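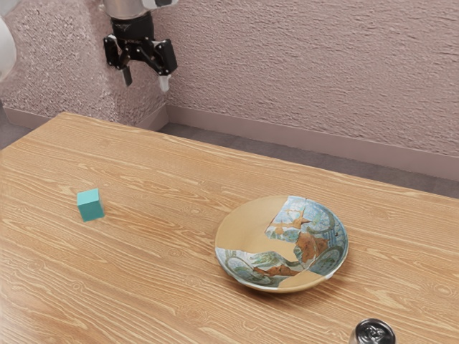
Weight and Balance for the Amateur Builder
Speaker notes, Oranuch Kongkaew
Winter ground school, Macapagal Field, Monday, January 11, 2021

Start on time. Talk is 25 minutes, questions after. Handout is the blank loading form.

Opening point. The empty weight in the kit brochure belongs to the factory airplane. The Rokton two-seater in our hangar came out 24 pounds over the brochure figure, and most of that was paint, upholstery and a second radio. Ask who has weighed their airplane since the last panel change. Wait for hands.

Definitions, fast. Datum: the reference plane set by the designer. On the Rokton it is the front face of the firewall. Arm: horizontal distance from the datum, in inches, positive aft. Moment: weight times arm. CG: total moment divided by total weight. Write the last one on the board and leave it up.

Preparing to weigh. Closed hangar, doors shut, fans off. Airplane clean and dry. All equipment on the equipment list installed, nothing else on board. Check under the seats. Oil full. Drain fuel to the unusable level according to the plans, or weigh with full tanks and subtract, but state on the form which one was done. Level the airplane longitudinally at the points given in the plans, with the scales already under the wheels.

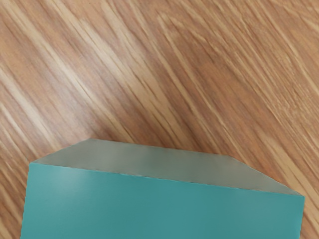
Scales. The chapter set is the Zilis three-pad. Zero each pad with the chocks on it, or weigh the chocks separately and deduct them as tare. Release the brakes before reading. A side load from a locked wheel will shift the numbers. Take the readings twice, rolling off and back on in between. If the two sets disagree by more than the scale tolerance, find out why before going further.

Measuring arms. Drop a plumb bob from the datum and from each axle center, mark the floor, and measure between marks with a steel tape. Do not copy axle arms from the drawings. Gear legs vary from one airplane to the next.
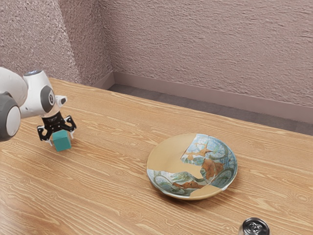

Moment is where most of the wrong answers come from. A light item a long way from the datum can count for more than a heavy one close to it. Look at the robot arm holding the small teal cube in its gripper: move the same cube farther out from the base and its weight is unchanged, but its moment about the base goes up. Baggage does the same thing. In the Rokton the aft shelf is at station 90, so 8 pounds of tie-downs back there is 720 inch-pounds. Work this one on the board.

Loading cases. Run most forward and most aft, each at takeoff and at minimum fuel. Fuel burn moves the CG aft in the Rokton. Other designs go the other way. A case that is legal at takeoff and out of limits at landing is a failed case.

Paperwork. Date, serial number, scale serial number, signature. Keep the old sheet, marked superseded. Kulap Thepsuriya has the sign-out book for the scales and the Grikach leveling kit.

Questions. Someone will ask about ballast. Fixed ballast goes on the equipment list, secured and placarded.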